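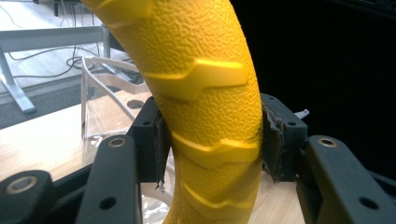
2018-02-25

Darkham Lake Recreation Area to Open Extended Shoreline Trail in April

CLORKVILLE – The Clorkville Parks District announced today that the extended Shoreline Trail at Darkham Lake Recreation Area will open to the public in April. The extension adds 7 miles of packed gravel path along the north and east shores and connects the main campground with the Grusska Point picnic area for the first time.

The trail is open to hikers, cyclists and horseback riders. Motor vehicles are not allowed. The highest point on the route, Nguyen Overlook, stands at 3,336 feet and has benches and a short side path to the water.

"Visitors have asked for a safe way to reach Grusska Point without walking on the county road," said Rosalind Whitlock, director of the Parks District. "The new trail gives them one, and it takes in a part of the lake that few people have seen on foot."

The campground will also reopen in April with 20 additional tent sites, each with a fire ring and a picnic table. Sites may be reserved by telephone or at the entrance station. Crews planted roughly 3,000 native shrubs and grasses along the new path to hold the banks in place, and visitors are asked to keep dogs on a leash and stay on the marked route while the plants take root.

Park manager Ignacio Escobar will lead a guided walk from the campground on opening day. Fishing and boating rules at the lake are unchanged, and the east boat ramp will stay open during final work on the trail.

Press contact: Florence Chan, Office of Public Information, Clorkville Parks District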